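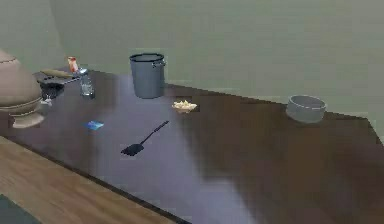 4.2 Scene generation and planner test

Each test scene is built in simulation by the Hamine script, which places kitchen objects on a glossy dark table under a random seed. Flat items such as the spatula and the blue card were kept in the set, as the depth-based segmentation tends to merge them with the tabletop. The clear glass is passed to the planner from ground truth only.

We ran 200 scenes with a planning limit of 2 seconds per query. Almost 100 timeouts were logged, mostly for grasp poses close to the wall. Gil-soo Jeon wrote the collision checker; Dilek Kurtuluş tuned the sampler.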